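Equipment and budget, Bosau project, second half of the report

So, money! We had 3,000 pounds for the whole thing and I'd happily have spent it all on one posh arm from Ikemero. In October I priced it up properly and the arm left us 30 pounds for everything else (grim). We went for 2 hand-held grippers from Sumitz instead, plus a box of spare fingers, and I'm still pleased with that.

I did forget the threaded inserts, which meant a second order and another lot of postage.

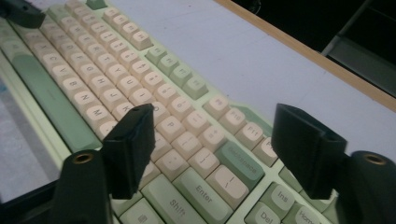

Fingers are what I'd budget more for next time, especially for fiddly jobs around small keys. I'd put 20 pounds aside for postage too, and ask Bainbridge for a quote much earlier!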